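Search this site
Enter keyword
Go

Write the reset down

Most robot labs have a rule about who may press the start button. Very few have one about how the table should look before anyone does. I think the second rule matters just as much, and it ought to be on paper.

Our pushing task uses small printed blocks on a wooden board. Last August, Parvaneh Bakhtiari went back through 1749 runs and found 11 different habits for the reset. Some operators spread the blocks out. Some left them where the last run ended. One group always put the stars at the back. All of them thought they were doing it the normal way, and the results could not be compared.

The usual objection is that a written procedure slows people down. It does, a little. Ours has 13 steps and fits on one page. Setareh Arabzadeh, who disagreed with me about most of them, wanted the starting layout left to the operator so that the robot would see more variety. I want variety too, but it should come from a list of layouts that is drawn up ahead of time and logged with each run. A tired person at the end of a shift will put things down in the same three places.

The Hondholm lab asked for our page and cut it to fit their own table. That is fine. A shared standard can be short. It should say how the board is fixed, where the arm starts, which blocks are used and who signs off. If a step is skipped, the log should say so, and the run should be kept out of the score.

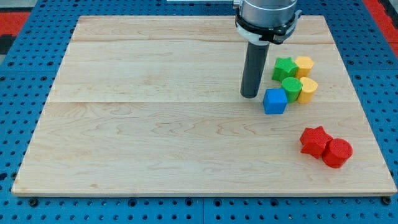

Nirnex Manipulation Group, McKinnon Building, Bratuvville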